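Product Assessment: Malline Open Storage Box, Large

Summary

The Malline open storage box is a rectangular, lidless container sold for bedroom and dressing-room use. It was assessed over nine weeks by the household goods section of the Bollora Consumer Review Service. The box performed well in daily use and is recommended for the storage of small personal items, subject to the reservations on cleaning and stacking set out below.

Basis of the assessment

Two boxes were bought at full retail price from the Fledum branch of a national homeware shop. The manufacturer was not told of the purchase and had no part in the work. One box was placed in a household bedroom and used every day. The other was kept at our offices and used only for the measurements and the loading trial. Item reference 2781 applies to both.

Readers should note that the Malline range also contains a smaller box and a version with a fitted lid. Neither was examined, and the findings should not be taken to apply to them.

General design

The large box has no lid, no handles and no fixed compartments. The walls are a pale greyish white on the inside and finish in a thick black rim. The contrast between the two is strong, and opinion among our assessors was divided on its appearance. Some considered the rim too heavy for a bedroom. It does, however, give a firm edge to hold when the box is carried from a shelf to the bed for sorting, and the hands are not marked by it as they were by the thin-edged Baluyot tray reviewed in February.

The pale interior is a practical choice. Dark articles are found at once, and small things do not disappear into the corners as they tend to in boxes with a black or patterned lining.

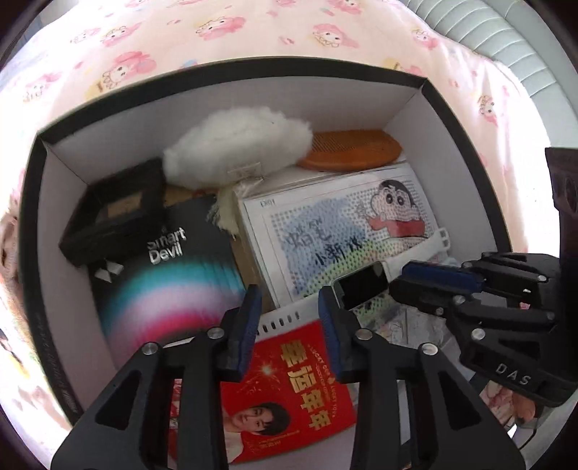 Fledum, March 17, 2020

Performance in use

The household box was given over to the kind of articles that collect on a bedside table or at the back of a drawer. A fluffy white plush item and a wooden comb were kept along the back wall, with a black box-like object set at an angle against the left wall and various packages among the rest. A mixed load of this kind is a fair trial of an open box, as soft and rigid articles do not settle together in the same way.

The result was satisfactory. Long, narrow articles such as combs may be laid lengthwise against a wall, where they are easily seen and picked up. Soft articles may be pressed into whatever space remains. The absence of dividers means that the contents mix if the box is carried at a tilt, and users who require strict order should buy separate inserts. None are supplied.

The box was most often sorted on the bed. On a soft bedspread it sat without rocking, and the underside did not catch on the fabric. On a polished floor it slid more readily than we would wish.

Loading trial

The office box was filled and emptied 154 times. No splitting was found at the corners and the rim remained firmly attached throughout. Slight scuffing was noted on the inside of one short wall. It could be felt with a fingertip but was difficult to see in ordinary room light.

Cleaning

A damp cloth removed dust and face powder from the walls. Hand cream left a faint mark that needed a second wipe with mild soap. The join beneath the rim collects fluff, particularly where plush or tasselled articles are stored, and a dry brush is needed to clear it. The leaflet supplied with the box gives no advice on this point.

Reservations

The box cannot be stacked when full without pressing on its contents. It offers no protection from dust. The price is high for a container without a lid.

Recommendation

Recommended for general bedroom storage. Not recommended for articles that must be kept free of dust, or for use on high shelves.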